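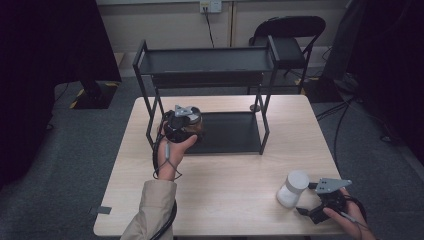 **件名:** 左手グリッパーの開度が作業中に飛ぶ(右は正常)
**起票:** 2019年8月18日
**起票者:** Roxana Zapata
**場所:** 共同工房 Burkia、カーテン側の作業区画
**対象:** Etine 手持ちグリッパー左右ペア、基板 Mallari、記録ソフト Mugo
**状態:** 解決(残件あり、末尾参照)

## 症状

左手側のグリッパーで、爪の開度が突然ゼロに落ちるか、全開の値に張り付く。しばらくすると元の値に戻る。戻らずに Mugo が「left: no data」を出して記録を止めることもある。

右手側では一度も出ていない。

出るのは、棚を使う作業をしているとき。白い円筒の容器を右で持ち、左で棚の下段の物をどけて、右の容器を棚に置く、という手順で試している。左を下段の手前に差し入れたあたりで値が飛ぶことが多い。上段に伸ばしたときにも出た。机の上で爪を開閉するだけなら出ない。

## 構成

- 左右とも Mallari を一枚ずつ、握りの中に入れている。ファームは同じもの
- グリッパーからのケーブルは左がカールコード、右は普通の丸ケーブル
- 本体側は 8 ピンの丸型コネクタ
- 開度は磁気式エンコーダー、フルスケール 2,000 カウント
- 上の金属プレートは左右とも同じ図面で切って曲げたもの
- 記録用 PC は据え置き。Mugo は先週の版のまま更新していない

左だけカールコードなのは、左を下げたときに普通のケーブルだと机の縁に引っかかるため。6月に付け替えた。付け替えた当初は問題なかったと思うが、その頃は棚を使う作業をしていなかったので、出ていて気づかなかった可能性はある。

## 再現手順

1. 棚を机の奥寄りに置く
2. 左右のグリッパーをつなぎ、Mugo でゼロ合わせをする
3. 左を棚の下段の前に出し、爪を閉じたまま手首を内側にひねる
4. そのまま奥へ伸ばす

手順 3 か 4 で値が飛ぶ。飛ばないときもあるが、続けていればそのうち出る。

## 調査の記録

### ログの確認

飛んだ箇所の前後をテキストに出して読んだ。約 2,000 行。

飛び方が二種類ある。ゼロに落ちるときは時刻の欄は途切れておらず、開度だけがおかしい。「no data」のときはパケットそのものが来ていない。最初は別々の不具合だと思って、しばらく片方だけを追っていた。

開度がゼロになっている間もボタンの状態は正しく届いている。Mallari は動いていて、エンコーダーの値だけ読めていないことになる。

### 磁石とエンコーダーの隙間

まず疑ったのは磁石の緩み。左の爪の根元を開けて見たが、接着は生きていた。隙間ゲージも右と同じものが同じ固さで入る。棚が金属なので磁場の影響も考えた。棚の支柱にグリッパーの背を当てて、手首をひねらずに開閉してみたが、飛ばない。棚を机から下ろして、何もない所で手首だけひねったら飛んだ。

棚は関係なし。棚の作業で出るのは、そのときに手首をひねるから。ここまで分かるのに午後の半分を使った。

### ソフト側

Mugo の入力を左右入れ替えた。PC 側の差し込みも設定も逆にしたが、症状は左のグリッパーについてきた。ポート、設定、Mugo は原因から外してよい。

フィルターを強めれば見かけ上は消えるが、実際に爪が速く動いた分まで鈍るので採用しない。試した設定は元に戻した。

### ケーブル

左右のケーブルを交換。右の本体に左のカールコードを付けて手首をひねったところ、右でも「no data」が出た。左の本体に右の丸ケーブルを付けると「no data」は出なくなった。ただし開度がゼロに落ちる方は左に残った。

つまり原因は二つあった。

カールコードの方は、コネクタの後ろの根元を指で曲げると通信が切れる。テスターで当たると信号線の片方が曲げる向きによって開く。外の被覆には傷がない。付け替えたときにクランプを奥まで締めておらず、コイルの引っ張りがそのまま半田のところに掛かっていた。私の作業ミス。

### 本体の中

残ったゼロ落ちは、本体を開けて、握りの中の配線を竹串で一本ずつ押して探した。エンコーダーから Mallari に行く線の束が、上のプレートを留めるねじの先に当たっていた。被覆がつぶれて、銅が少し見えている。ひねると握りがわずかにたわんで、ねじに触れる。

右も開けて確認。線の通り道が左と鏡写しになっていて、右では束がねじの反対側を回るので当たらない。図面は左右共通でも、基板は鏡写しにできないので配線の出口が片側に寄る。組んだときには考えていなかった。

## 対処

- 左本体: つぶれた線を切り戻してつなぎ直し、熱収縮チューブをかぶせた。束は握りの前側に逃がして結束
- プレートのねじを短いものに交換(左右とも)。先が内側に出ないことを指で確認
- カールコード: コネクタの根元を切り詰めて半田をやり直した。クランプは奥まで締め、引っ張っても中の線が動かないことを確認
- カールコードの付け根に少したるみを取り、手首の下に回して握りに面ファスナーで固定

たるみの量は最初取りすぎて、下段に手を入れたときに棚の縁をこすった。詰めて今の長さにした。座って作業する人だともう少し要るかもしれない。

## 確認

左だけで、ひねりながら開閉する動作を 600 回。開度の飛びなし、「no data」なし。途中で一度 Mugo の表示が固まったが、記録ファイルは連続していた。画面の描画の問題らしく、この件とは別に扱う。

そのあと棚の作業を左右で通しでやった。下段の物をどける、白い容器を右でつまむ、上段に置く、戻す。ログに欠けはない。右も念のため同じひねりを加えたが、以前と変わらず正常。

ゼロ合わせの値は左で少し動いていた。本体を開けたときにエンコーダーの基板がずれたのだと思う。合わせ直して保存した。**古い校正ファイルは左には使わないこと。** 共有フォルダーの名前の末尾に old を付けてある。

## 同じ症状が出たときの見分け方

| 出方 | 先に見る所 |
|---|---|
| 開度だけがゼロか全開、ボタンは正常 | 本体の中、エンコーダーの配線 |
| no data で記録が止まる | コネクタの根元、クランプ |
| 左右同時に止まる | PC 側のハブ(今回は未発生) |
| 表示だけ固まる | Mugo を開き直す。ファイルは残っている |

ケーブルの左右交換はすぐ済むので、ログを読む前にやった方が早い。今回は順番が逆だった。

## 残件

- [ ] プレートの図面にねじの最大長さを書き込む
- [ ] 握りの 3D データに、線の束を通す溝を追加する。左用と右用でファイルを分ける
- [ ] カールコードの予備を一本作る
- [ ] Mugo の画面が固まる件を別に起票
- [ ] 床のケーブルが椅子の脚の方に寄ってくる。作業を始める前に壁側へ寄せておくこと。カバーを付けるかは未定

## 追記

左の握りを閉じるとき、合わせ目のねじ穴がひとつ緩くなっていた。インサートを打ち直すまで、左の握りは工具で強く締めないでほしい。手で止まる所まででよい。インサートは工房の引き出しに在庫がなく、次の部品の注文に入れた。

チケットは解決にして、残件は図面が直った時点で閉じる。

Zapata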